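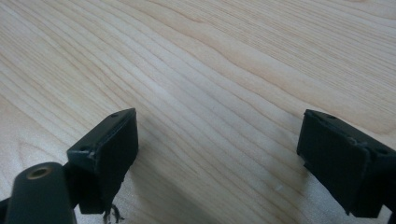

Many readers tell us that a scouting page is useful only when the writer was in the ballpark, and one of them wrote last May that he had stopped trusting any page that ranks shortstops from a box score. We agree with him, and his letter is one reason why we work the way we do.

About Eltik

Eltik is a small office that writes reports on minor league and independent baseball players. We started with one league and 100 reports in the first season. Last season we published 939 reports on 362 players. Most of them are pitchers and middle infielders, as these are the positions our readers ask for.

Our main office is in Ledholm, on the second floor above the ticket agency. We keep also a desk in Tian during the summer, when the teams there play almost every night.

How we make a report

A player gets a full report only after we have seen him in at least two games. For a starting pitcher these must be two starts, and for a hitter we want to see him against both left-handed and right-handed pitching. When it was not possible, the report is marked "partial" at the top, and it stays partial until somebody goes back.

We write down running times to first base, pitch speeds by inning, and what the player did between the plays. Does the catcher talk to his pitcher after a bad inning? Does the outfielder move when the count changes? Such things are not in the statistics, but our readers often ask about them.

We do not give a grade for character. We met these young men for a few minutes or not at all, and it would not be serious.

Fivuvo

Fivuvo is our archive, open to all subscribers. It holds every report since our first season, including the ones where we were wrong. We had a left-handed reliever as "no future above this level" and he was in the majors fourteen months later. The report is still there with its original text. Corrections go below the old text and carry the month when they were made.

Who pays for our work

Subscribers pay for it, and a few clubs buy the archive for their own staff. We take no money from players, from their families or from agents. We do not sell betting advice, and letters which ask for it get a short answer.

Write to us

Letters about a report should name the player and the game. We answer in the morning, before the writers leave for the ballparks, so in the season please allow more time. College coaches who want us to see a player can send the schedule of the team, without video. We will tell you if we can come.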